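Most of the manipulation stacks I get asked to review have a planner, a policy, a state estimator, and a log directory. The log directory gets the least design effort, and it decides how fast the other three improve. My claim in this essay is narrow: for two-arm work on cloth, the interface between the policy and the controller should be an explicit, typed, recorded contract. It should not be a tensor that happens to have the right shape.

Rigid parts let you get away with a bad interface. A block has a pose, and if the pose is wrong you can see by how much. A towel has no pose worth the name. Its state is spread over the whole surface, and an arm pulling on one end changes what the other arm is about to grasp. 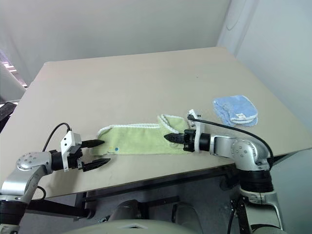 ## Two arms, one clock

The usual design gives each arm its own command queue. The policy emits a chunk of actions, the chunk is split, and each half goes to a driver that plays it back at its own rate. On our Ulmont controller the servo loop runs at 500 Hz and the policy is queried at 6 Hz. Everything between those two numbers is interpolation, and the interpolation is where the faults live.

Suppose the left driver stalls for 100 ms. The right arm keeps going. With a block in hand you get a force spike and a fault code. With a towel you get slack, no fault code, and a fold that comes out crooked several seconds later. The operator files it as a perception error. We had a run of these in October, and the perception people retrained twice before anyone lined up the two driver logs.

The fix is dull. Both arms take commands from one scheduler, each command carries a deadline, and a missed deadline on one side holds both sides. Cycle time gets worse, and I think the price is fair.

The objection I hear is that a good enough policy will learn to absorb the jitter.

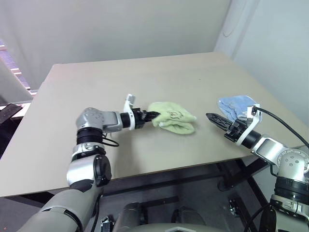
It may, if the jitter in training matches the jitter in deployment. It rarely does, because the recording machine and the deployment machine are different computers with different loads. A policy that has absorbed one timing profile has memorized a property of your workstation.

## Grasp state is not a Boolean

The second part of the contract concerns the grippers. Most stacks I have read publish a gripper width and derive a flag from it: below a threshold means closed, closed means holding. For thin fabric the threshold sits close to the sensor noise. One layer, two layers, and no layer can all produce the same flag.

I would publish three fields: commanded width, measured width, and an estimate of contact with its own confidence. The planner can then refuse to start a lift on low confidence. It can also ask the wrist camera, where the useful view is close up and often blurred by motion. A perception module that must return an answer for every frame will return bad ones for those. It should be allowed to return "unknown," and the planner should have a branch for it.

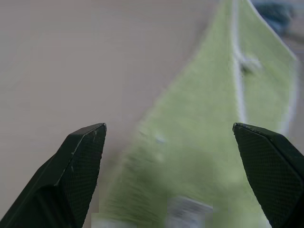
Bellamy objects that a third return value doubles the number of paths through the planner, and that untested paths are worse than noisy inputs. The first half of that is correct. In the Nokura planner, adding "unknown" took the transition table to 701 entries, and a good share of them had never been exercised on hardware. But the paths existed before. They were being taken under the wrong label, so the test suite could not name them.

## Record what was decided

The last part is logging. Store the observation the policy received, after resizing and cropping, along with the raw stream. Store the action before and after clipping. Store the scheduler's hold events as first-class records with the same clock as everything else. At Draltport we kept only the raw video and the joint states for a long time, and replaying a failed fold meant guessing which frame the policy had used. 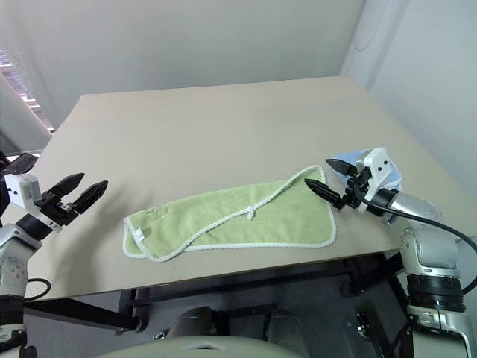 *Wendelin Baumgartner*

A note on cost. The full record is several times larger than the joint log alone, and most of the bulk is camera data. We compress the raw stream hard and leave the policy input lossless. If disk space forces a choice, drop the raw stream first. The schema is versioned with the controller, and the loader refuses any file whose version it does not recognize.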